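Keeping Pots, Lids and Steamers in Good Shape

Most cookware wears out from small things done every day. The tips below cover stainless steel, glass lids and the loose parts that go with them.

Burned-on food

Cover the burned area with water, add two spoonfuls of baking soda and bring it to a simmer for ten minutes. Turn off the heat and let it sit until it is cool enough to handle. Most of the crust will lift with a wooden spoon. If a ring stays behind, make a thick paste of baking soda and water, spread it on and leave it overnight. Steel wool will take the ring off too, but it leaves scratches that catch food the next time.

Rainbow stains and white spots

The blue and gold colors on the inside of a steel pot come from heat. The chalky white spots come from hard water. Both wipe off with plain white vinegar on a soft cloth. Rinse well and dry right away — air drying puts the spots back.

Salt goes in after the water boils. Undissolved salt sitting on the bottom of a cold pot can leave tiny pits, and those are permanent.

Loose handles

Check the screws every couple of months. A quarter turn with the right screwdriver is usually enough. If the screw keeps working loose, take it out, clean the threads with an old toothbrush and add a stainless lock washer from the hardware store. Don't use glue on anything that goes over a burner.

Steamers

Change the water after each use. Old water left in the bottom pot smells by morning and leaves a scale line that takes longer to remove than the pot takes to wash. For scale, boil equal parts water and vinegar for five minutes with the tray in place, then rinse.

Tray holes clog with rice starch and bits of dough. Soak the tray in warm soapy water before scrubbing, and push a pipe cleaner through any hole that is still blocked. Lining the tray with parchment or cabbage leaves saves most of this work.

Glass lids

Let a hot lid cool before it touches water. Grease collects under the metal rim, so run a soft toothbrush along it once a week, and use a cotton swab in the steam vents. Set the lid down flat on the counter, well back from the edge. Stop using any lid with a chip, even a small one.
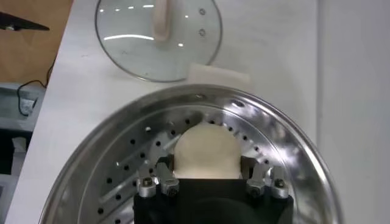

Storage

Stand lids on edge in a dish rack or a file sorter inside the cabinet. If pots have to be nested, put a paper towel or a piece of old dishcloth between them. Keep steamer trays with the pot they fit — trays from different sets look alike and rarely seat properly.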